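Farnuvano Countertop Practice Kit, with the Plalness Cell Rules

Sold by Wallin. Part no. 3872. For bench arms with two-finger grippers.

Most kits in this category are sold with a page of promises about safety. We have read a good many of those pages and don't think much of them. A set of mugs cannot be compliant with anything. What can be checked is how the arm is set up, who is allowed near it, and what gets written down when something goes wrong, so that is what the Plalness booklet covers. The tableware is just tableware.

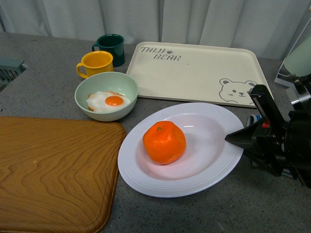 Mugs, bowl, tray, board and plate on a speckled counter, gripper at the plate rim.

What the booklet asks for

Speed limit set in the controller and locked with a password. A limit that lives in a script is a suggestion.
Stop button within reach of the person at the counter, tested at the start of every shift.
Finger pads looked at before each session and the result signed.
Layout recorded before the first move and again after the last.
No hands over the counter while the arm is enabled. Reaching in "for a second" counts.

The booklet has no certificate behind it and we won't print a badge that suggests one. If your site has to meet a formal standard, you still need your own risk assessment, done on your own arm with your own tooling. Buying this kit doesn't get you out of it. 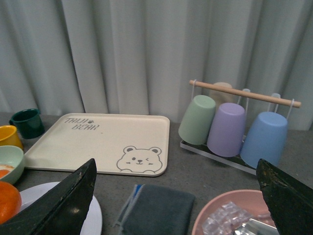 Finger wear is where most written procedures go soft. "Inspect regularly" means never, in our experience, and a cycle count alone is not much better. Plalness asks for a check at 3000 grasps, which we consider a ceiling and would ignore in favor of a look every morning. Scuffed black fingers like these, with worn patches on the left one, should at least send somebody to the log to see when they were last signed off. The booklet gives no pass mark for scratches. We asked for one and were told it depends on the material, a fair answer that is no help at the bench.

Britt-Marie Hovland, who tests kits for us, ran 261 grasps with the booklet open beside her and sent it back with notes. Her main complaint: the layout record takes too long, and people will start copying yesterday's. She wants the form cut to one side of a page. The February printing still has two.

Soft and clear items get their own section, and it's the best part. Cloth has no fixed shape, so the rule is to record where it lies and refold it the same way each time. Clear plastic can be hard on depth sensors, so trials with it are logged separately.

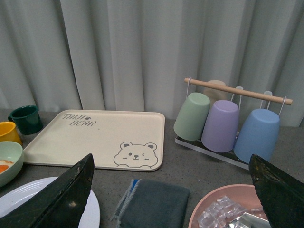 Results from those trials should not be averaged in with the mugs. Some labs do it anyway and quote one success rate for everything. We would not trust that number, and we'd ask to see the failures.

Ordering

Booklet only: part no. 1198
Log sheets, Etum format: sold by the pad
Arm, gripper, controller and stop button: not supplied

Opened kits can be returned if the booklet is unmarked.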